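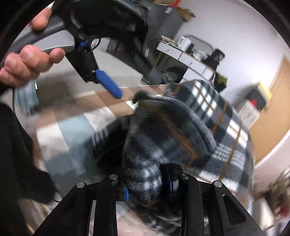
Vallix hand gripper kit: speaker notes
Ita Tully, 3rd November

Slide 1. Say who I am. Thank Zane Mets for the loan of the kit. Ask who has used a hand-held gripper before.

Slide 2. What you get. Two grippers, a charger, a case and the Juseo software licence. List price is 2527 for the pair. Spare jaws are extra.

Slide 3. Blankets and other soft things. Fleece is a fair test as it bunches up between the jaws. Thick folds need a slower squeeze. Mention the pads: we changed ours in May, after 3000 grasps.

Slide 4. Complaints. The handle is tiring after an hour. The manual is thin on calibration. Support answered my email in two days.

Slide 5. Against the Flenda kit. Flenda is 1000 cheaper but comes with one gripper. Leave the table up while people read it.

Questions. If asked about export formats, pass to Zane.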